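August, 6:40 a.m.

In early again for the packing cell, Flendinura's pride and joy. The brochure says the finger pads are good for 4,000 picks before you need to look at them. I had mine off at 772 and the left one was already going shiny at the tip. So much for the brochure.

I wiped both down, no solvent this time, and put the left one back with fresh screws. The old ones had been done up by somebody with forearms like a wrestler and one head was half chewed. Then I went over the wrist cable, which rubs every time the arm tucks in. The Ketwood manual says to leave a hand's width of slack. Whose hand? I left what looked right and wrote it in the log, where it will sit unread with all the other things I've written in the log.

Day shift wants the grip force turned up because of the slips in July. I'm not convinced. More force on a worn pad just wears it faster, and then we're buying pads every month and calling it maintenance. I'd sooner get the approach angle right first. It's been coming in crooked ever since Uvik pushed their update, whatever they say on the phone about nothing in the motion settings having changed.

So it was slow speed for the rest of the morning, one pale blue cylinder at a time beside the white tray, and me with a thumb on the stop button.

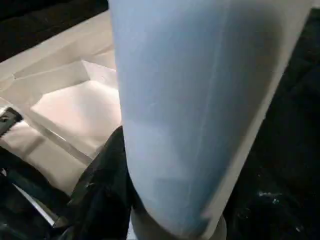 I knocked the angle back by 4 degrees and saved it under a new name, so the old one is still there if I've made things worse. Could well have. The plan is 1,000 cycles before anyone touches the force setting, and I've taped a note to the panel saying so – in red, for what that's worth.

Still to do: swap the right pad, order more of those screws, ask Uvik for the change list in writing. Tea first.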